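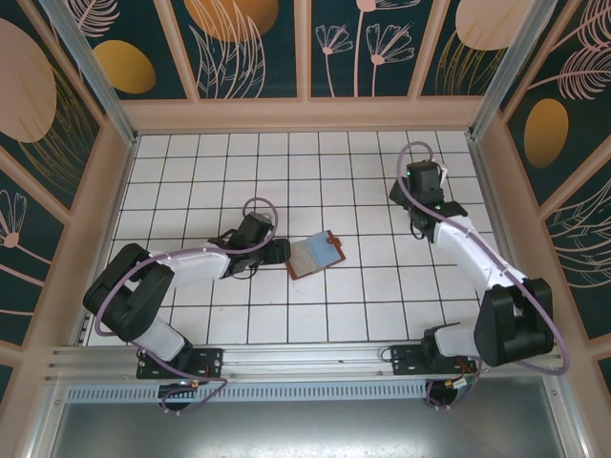

I got to the Jundora open day just after the doors opened, and I'm glad I did, as the line was out to the parking lot by the time I left! Jundora makes floor tile and printed wall panels in a converted mill outside Leiva, and once a year they let the rest of us wander through.

I'll admit I went for the tile. White squares, thin black grout – my grandmother had that in her bathroom, and I've wanted it in my hallway for years. Vicente Troncoso from the showroom let me try grouting a practice board (harder than it looks, and I wore a lot of it home). He told me dark grout hides dirt better, but you have to get your lines dead straight.

Then the panels! My favorite is called Watudau, a dark teal with pale pink line flowers and big gold and tan circles. I'd have said that was way too much for a small room, but put it with plain white tile and a little pale pink trim and I was sold.

The tour took 40 minutes, coffee was free, and the seconds bin had boxes at $10 each. I bought two. They do it again in December, and I'm bringing my sister and a bigger car.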